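2024-12-02

Spent most of the morning on the equipment request for next year. The form wants one line per item and a justification under each, and last year's version came back twice for missing lead times, so I started with those. Testska quotes 8 weeks on a replacement gripper. Isham quotes six for an equivalent unit but does not include the mounting adapter, and the adapter is a separate order with its own lead time that their rep could not give me. I have put both on the sheet and marked Testska as preferred.

Finger wear is the harder item to price. We run flat metal fingers on the peg tasks, and the parts they handle are hard plastic with slots and notches, so contact is on edges more often than on faces. I have no good replacement interval. The log says two sets since the spring, but one of those was a crash into the fixture and should not count as wear. For planning I will use one set per quarter plus a spare, and correct it in June when there is more data.

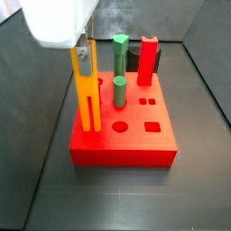

Manipulation Test Group, Moriarty Building

Lợi Phí came by after lunch to argue for a second peg board. His point is that the present one ties up the whole cell. A forked peg and a cylinder are different insertion problems, and when he wants to change the order of pegs he has to clear the board and start over. A second board on a quick-change plate would let him set up offline. I agree with the reasoning, but the plate costs more than the board – $47 for the board, over six times that for the plate with its receiver. Listed them as separate lines so that purchasing can cut one without cutting the other.

Wall panels: staying with matte dark gray. Tretton offers a lighter finish at the same price, but changing the background means redoing the vision calibration, and that is time I have not budgeted. Left off the request.

Still open: adapter lead time from Isham, shipping on the plate, whether hex screws and other small hardware go under consumables or get absorbed into the gripper line. Asked purchasing about the last one. Draft total is in the second tab, not checked yet.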